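The Second Life of a Plain Oak Chair
Solomiia Semeniuk made her name with furniture that is meant to be taken apart.
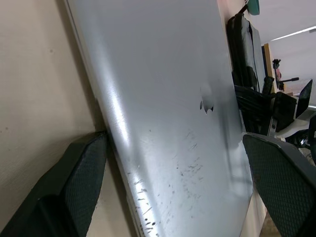

She trained as a cabinetmaker before she studied design, and it shows in the way she talks about a chair. She starts with the joints. The shape of the back, the color of the seat and the name in the catalog come later, sometimes much later. Her best-known piece, the Irnar, went two years without a name at all.

The Irnar is a dining chair in solid oak with a woven paper-cord seat. It has no glue and no hidden screws. Two wedges hold the back legs to the frame, and a wooden mallet is enough to drive them out. Every part carries a small stamped number on its underside, so an owner can order a single leg or a new seat and fit it at home.

De Haan, the company that makes the chair, was not sure about it at first. Its workshop had always sold finished furniture, glued and oiled, and the early samples of the Irnar creaked. Semeniuk spent most of one winter at the factory changing the angle of the wedges. The final version is a little heavier than the drawings called for, and the front rail is thicker. She says she prefers it.

"A chair gets dragged, leaned back on and stood on to change a light bulb," she says. "I wanted the joint to get tighter when people do that."

Her studio is on the second floor of a former print shop. The mornings are for models, which she makes at full size in pine. Drawings are done after lunch, when the light on the bench gets worse. She has two assistants and does not plan to hire more.

Before the Irnar she worked mostly on lighting. The Fukport lamp, a wall light in folded steel, is still in production and still sells well to small hotels. She is polite about it but would draw it differently now. The shade is riveted to the bracket, and when the finish wears through there is no easy way to replace one without the other. A revised version with a removable shade should be ready by September.

Repair has become a larger part of the business than anyone at De Haan expected. The first run of the Irnar was 2228 chairs, and orders for spare seats began within 10 months. Most came from restaurants, where a paper-cord seat gets hard use. The company now keeps 40 woven seats on the shelf at all times and ships them flat, with a printed sheet of instructions and a spare pair of wedges.

Her next project is a shelving system called Modlow, also for De Haan. The uprights are ash, the shelves come in two depths, and the whole thing stands low enough to fit under a window. She has been living with a prototype in her hallway since spring. One shelf has already bowed under a row of atlases, so the boards will be thicker in the production version – or shorter, if the price of ash keeps climbing.

Modlow will be sold in natural ash and in black stain. The Irnar remains available in oak only, oiled or soaped.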